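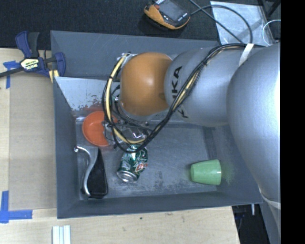
Does the Jiteser picking kit work with an arm we already own, or do you have to buy theirs?

It works with an arm you already own, as long as the controller can take position commands over the network. Jiteser sells the kit without an arm by default. You get the gripper, the mounting plate, a small computer and a year of the software. The arm they list is an extra line on the quote, and you can strike it.

Longer reply to the rest of your message:

> We are looking at the Jiteser kit and the Posari one for mixed
> item picking out of a deep bin. The Posari quote is lower but it
> says nothing about setup help. Has anyone on the list run either
> one for more than a demo? I mostly want to know about (1) cable
> routing, (2) items near the walls, (3) what the support is like
> after they have your money.
> Sutanto's shop said they would never do it again but would not
> say which kit they had.

We have had the Jiteser kit since February. I have only seen the Posari one at a trade show, so I can't compare them for you.

(1) The kit comes with cable straps and a two-page routing guide. The guide assumes a bare wrist. If you already have lines running down the arm, plan on an afternoon to work out the slack. Too little and the wrist stops short on the far side of the bin. Too much and the loop hangs down where you want to pick. Ask for the longer harness when you order. It was not on our quote and we paid shipping twice.

(2) Walls are the weak spot. With a bin that has sloping sides, the planner backs off early, and anything lying along the bottom edge gets left until last. There is a setting called wall margin. Ours came set to 8 millimeters and we brought it down to 2. That helped with cups and bowls. It did not do much for flat things with thin handles, and those are still most of our misses. Crushed cans are hit or miss, depending on which way the dent faces. I ran 521 picks over one week after changing the margin, and around two thirds of the failures were within a hand's width of a wall. Clamp the bin down before you calibrate. If it moves after that you have to start over.

(3) Support is by email. They answer on weekdays, usually the same day. I wrote once on a Saturday and heard back Monday before lunch. The first reply tends to be a link to the manual. The second one comes from somebody who knows the product. Phone support costs extra and we did not take it.

I would ask both companies for a trial with your own items in your own bin. Jiteser let us have two weeks. Drirnora resells the kit too, and their trial was shorter when I asked, but they send a person out to do the install, and that may be worth it if you don't have someone free.

I can send our settings file off list if you end up going this way. It is for the older software version, so check the margin values after you load it.

Nadhirah Nasution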